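Stop Giving Me One Number

Posted Wed 27 October in Opinion

I spent most of last weekend reading robot learning papers on the couch, which tells you how my social life is going, and I came away grumpy about averages. So here's my rant.

The one that set me off is the Skernia work out of the Andside lab. If you missed it, the pitch is simple. You train an arm on a pile of simulated household pick-and-place jobs, you swap the objects and the furniture around as much as you can stand, and then you test it on layouts it hasn't met before. They ran 1,882 test episodes. The policy finished 821 of them. That's a bit under 44 percent, and that figure is in the abstract, in the talk, and in every post I've read about the thing since.

I like this paper! I want to say that up front, because people get twitchy. The team released everything, the baselines are fair, and they didn't hide the failures in an appendix. But 44 percent of what? Picking up a box from a big clear counter is one kind of problem. Picking it up from a narrow ledge with something floppy lying behind it is a whole different afternoon. Mash those together and you get a number that doesn't describe either one.

I downloaded the episodes and started watching them in Grelwood, the little viewer a lot of us use, and I got sort of hooked. My favorites by far were the bathroom ones. The arm sits on its block next to the toilet and has to deal with whatever has been left on top of the tank.

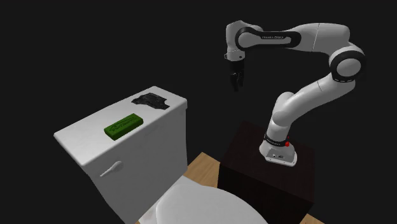 A stiff, boxy thing is a friendly target for two fingers. It has flat sides, you can guess where its middle is, and if you come in a little crooked it mostly sorts itself out. Anything limp and crumpled is miserable. Where do you even grab it? The height you need depends on which wrinkle you aim for, and the simulator has to make up its mind about how cloth or thin plastic bends, which (speaking as somebody who has lost whole months to this) is where a lot of simulators start telling fibs.

So I sorted 400 episodes by hand into stiff targets and floppy targets. Very scientific, me and a spreadsheet and a pot of coffee. The two piles looked like they came from two different papers. On the stiff pile I'd happily call the method good. On the floppy pile the arm would hover, dip, close on nothing, and go back up for another try. I'm not going to quote my own percentages, my sorting was sloppy in places and I'd rather somebody did it right.

And that's my ask, really. Print the split. The Arain benchmark already makes you report by object type and by surface, and sure, it's annoying to fill in, and the table is ugly. I'd still take the ugly table. With it I can tell whether the method fits my problem in a minute. Without it I have to give up a weekend.

I've heard the pushback. Small groups don't have time, reviewers want a headline, and once you slice the results enough ways each slice gets too thin to mean anything. The last one is fair. Don't give me 30 categories with a handful of runs each. Give me stiff and floppy, wide surface and narrow surface, and stop there.

The Andside folks say a second version is coming in November with more soft objects in training. Great, I'll be first in line to download it. I'm also going to scroll right past the abstract and look for that table.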